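Small Things on a Small Shelf
Speaker notes, Macarena Vallejo
Gutbridge Guest Room Day, 2025-09-13

Slide 1. Title. Say hello, thank Gutbridge for the coffee, check they can hear me in the back row.

Slide 2. Ask the room: last place you stayed, where did you put your toothbrush? Wait. Really wait, let a few people answer. Someone always says "on the edge of the sink."

Slides 3 to 6. Click through slowly, don't talk over them.
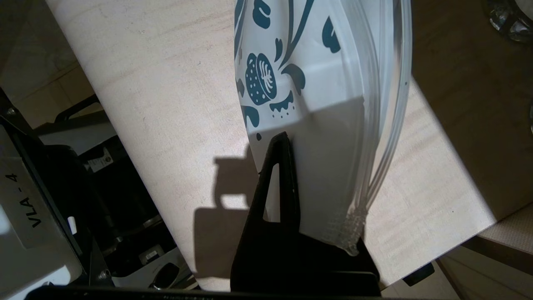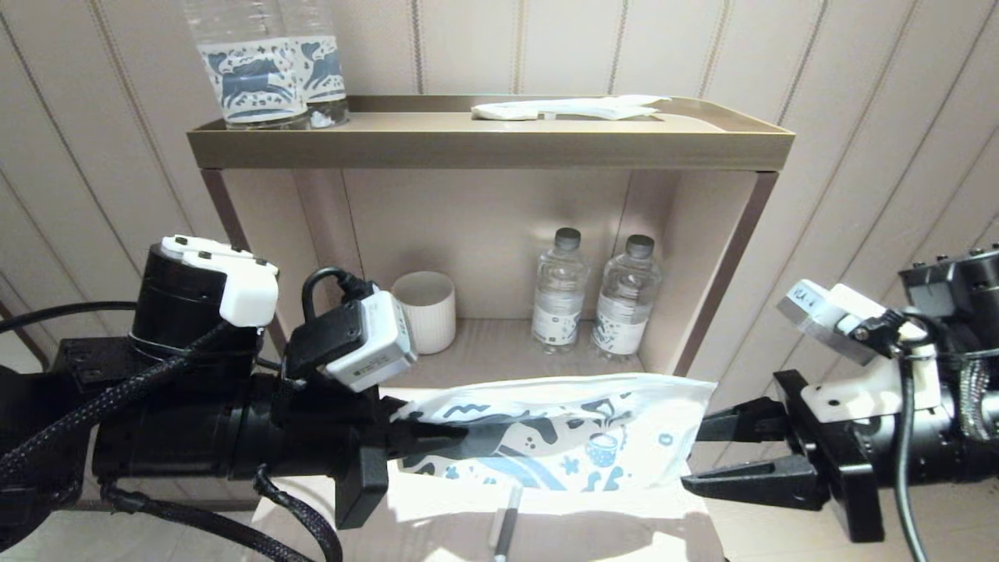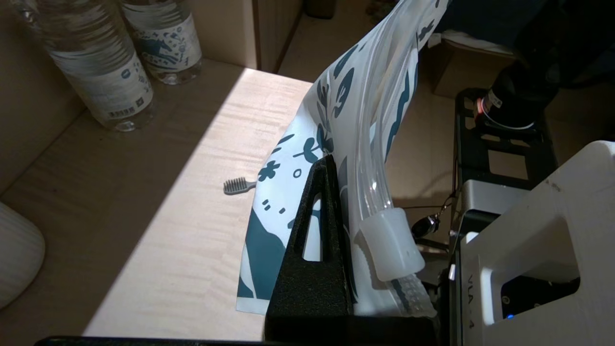
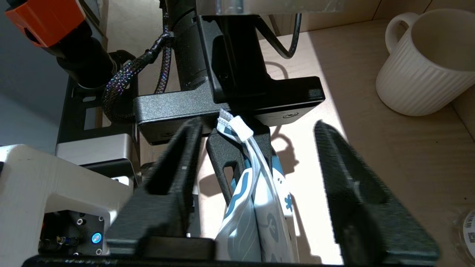 Slides 3 to 6, the table. The shelf is best seen on slide 4.

Slide 4 again. Stay on the shelf. I love this kind of shelf! Tray on top with a raised rim, open cubby underneath, and you get two places to put things in the width of one. Point out the rim. A rim is the cheapest nice thing you can give a guest. Pens roll, earrings roll, those tiny lotion caps roll.

Water: tall bottles up top, smaller ones down in the cubby next to the ribbed white cup. I'd do it the same way. You see them from the bed, you don't have to open anything, and the small ones are there to go in a bag in the morning.

Pen is on the table. Good. Ask who has ever tried to find a pen in a rental at 11 at night. (Lulen story goes here if we're on time: the guest who left us a note in eyeliner.)

Slide 7. Printed packets. Go back to slide 3 if anyone wants a closer look at the pattern, it's the swirly teal leaves on white and I could talk about it all afternoon. What I want them to notice is the blue. Blue on the packets, blue on the bottle labels. Against beige walls and pale wood you only need that one color and the whole corner cheers up. At Padari we had green soap, orange tea, a purple shower cap and a red sewing kit, and it looked like the bottom of my purse.

Slide 8. Toothbrush, see slide 5. Gray, small, near the bottles. A toothbrush in a guest room is such a kind thing and we hide them! At Magaña they were in a drawer under the hair dryer. We read 558 guest comments from that one building, and "wish you had toothbrushes" kept coming up. We had them in all 36 rooms. They were in the drawer.

So: put it where people can see it. That's most of my talk, sorry, you can go to lunch.

(Pause for laugh. If no laugh, keep moving.)

Slide 9. Cups. A cup with some ridges to it is easier to hold with wet hands, and it looks good even with nothing in it. White goes with everything you will ever buy later. Buy extras at the start, patterns get discontinued. I learned this in November with a wedding party checking in.

Slide 10. Light. Look at slide 5 once more, that stripe of sun across the wood. If your room gets sun like this, put the table in it. Don't park the luggage rack there. People will sit down and write a postcard, or eat a peach, or sort out their receipts, and they'll remember the room as a happy one.

Slide 11. Homework. Go home, pick your worst room, and lay everything you give a guest out on one table. All of it, including what's in the drawers. Take away whatever you wouldn't miss. Then put the rest back where it can be seen from the doorway with your coat still on.

Questions. Likely ones:
Housekeeping time? Goes down a little, open shelves are quick to check.
Dust? Yes. Wipe it.
Where do I buy the shelf? Measure your wall first, then come find me at the break.

Leave slide 4 up during questions.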